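Home | Storage | Packing | Glossary | Contact

Plastic storage crate

By Lensa Tekleab. Last revised in March

We use cookies to remember your settings. Accept | Manage

A plastic storage crate is an open-topped, stiff-walled box used to hold and move small goods. It is also called a tote, a bin or a tub, and sellers use the four words as if they meant different things. They seldom do.

Construction

Most crates are molded in one piece. The walls usually lean outward so that empties can nest, and a thick rim keeps the opening from spreading under load. Ribs on the outside stiffen the walls for little extra material. Claims that a certain rib pattern makes a crate "twice as strong" should be read with care. The Burkalik catalog makes such a claim for its 600 mm crate and gives no test method.

Color

Blue is common in parts storage. The usual explanation is that it shows dirt and stray items well, though gray and red crates have been sold with the same argument. Kiros Degefa, who compared purchase records at 38 small warehouses, found that most had simply reordered the color they already owned.

Use

Crates are often kept in pairs, one to pick from and one to fill. Small parts drift into corners, and clear film or bags are easy to overlook against a shiny floor. Tape on the floor of a crate is another nuisance, as it lifts at the ends and catches grit.

Blue crates and some of their contents: 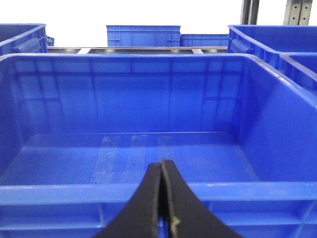
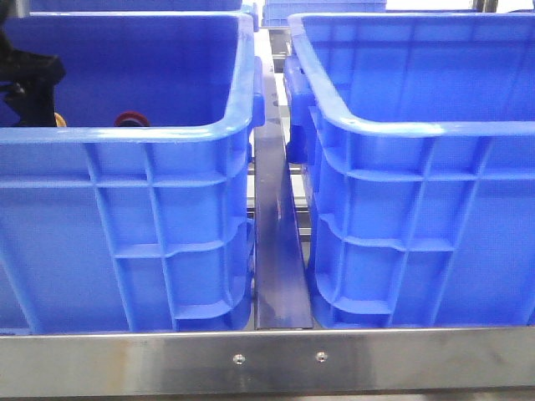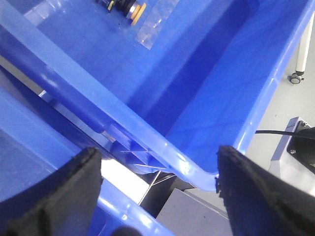
Load ratings

Printed ratings are the least reliable part of any crate listing. Gollodus rates one model at 18 kg and a nearly identical one at more than double that, apparently on the basis of a different label. Stacking figures of around 200 kg assume a level floor and an even load, conditions that few stockrooms meet.

Service life is no clearer. The Grirkden guide promises "decades" of use without saying how the crates were stored, and sunlight and cold both make many plastics brittle. A cracked rim is a better reason to retire a crate than its age.

See also: Gebru divider; nesting ratio; shelf bin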